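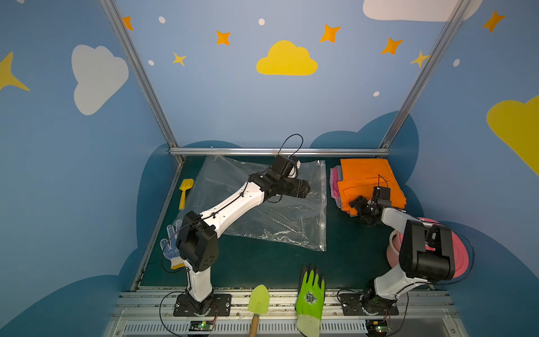 # Folding and Bagging Donated Clothing and Garden Items

Project report, Trirby Practical Studies Program
Prepared by Delia Avram and Lợi Nông
Project advisor: Mélanie Kennedy

## 1. Purpose

The project examined how mixed household donations may be prepared for storage at the Pascu exchange, a clothing and garden supply room open to students and local families. Items arrive at the exchange in no fixed order. Trousers, work gloves, hand trowels and children's sand toys are often received in the same delivery, and in past years they were stored together until spring.

The exchange recorded 292 donated pieces in January. The authors were asked to propose a folding and bagging method that could be followed without training and that would keep clothing apart from tools.

## 2. Materials

Clothing is packed in clear plastic bags so that the contents can be identified on the shelf. Opaque sacks were considered and rejected at an early stage; Haris Radonjić, who supervises the shelves, reported that sacks were routinely opened and left untied. Gloves and trowels are kept out of the clothing bags and go to the Pirana shelving at the rear of the room. Basins are stored separately and are not used as containers for folded cloth.

## 3. Folding Method

Each garment is laid flat, smoothed by hand and folded lengthwise, then folded again toward the waistband or collar. The finished bundle should be thick enough to hold its shape when lifted. Heavy cloth such as twill gave the best results, although it produces a rounded edge on the folded side — a point that matters when several bundles are placed in one bag.
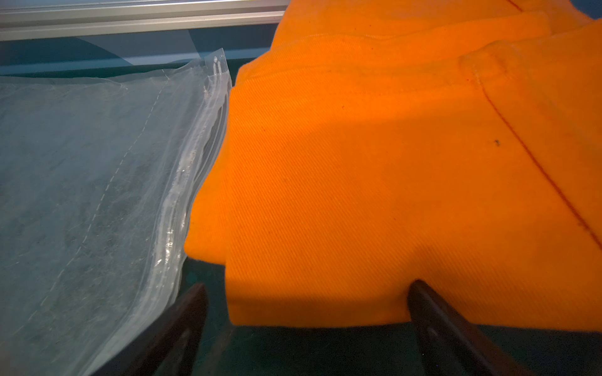 *Figure 2. Folded orange twill garment beside a clear plastic bag.*

Lint and small specks show readily on bright fabric. The method therefore includes a brief check of the outer panel before bagging. Garments that fail the check are brushed and refolded, and those with permanent marks are set aside for the rag bin.

## 4. Bagging

The bag is laid flat with its opening toward the person packing. Two methods were compared. In the first, bundles were stacked and the stack was pushed in as one unit. In the second, bundles were placed next to each other and the bag was drawn over them. 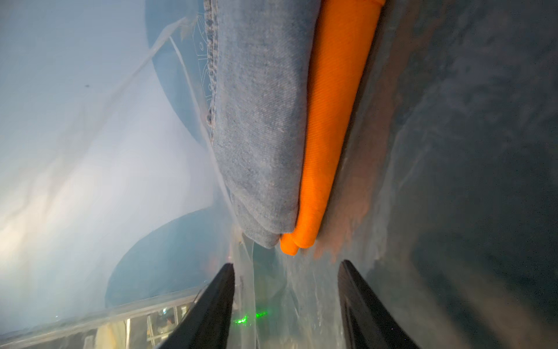

The second method was slower but left fewer garments unfolded. Stacks tended to lean once the film caught on the lowest layer, and thin bundles slid out from under heavier ones. Denim held its fold under either method. Lionel Hoarau repeated the comparison with a thinner Vosto bag and reached the same result, noting only that the lighter film clung to itself and took longer to open.

## 5. Recommendations

The authors recommend that no more than 2 heavy garments be placed in one bag, side by side, with the folded edges facing the opening. Labels should state garment type and size only. A further trial with knitwear, which was not available in sufficient quantity, is proposed for the next student group.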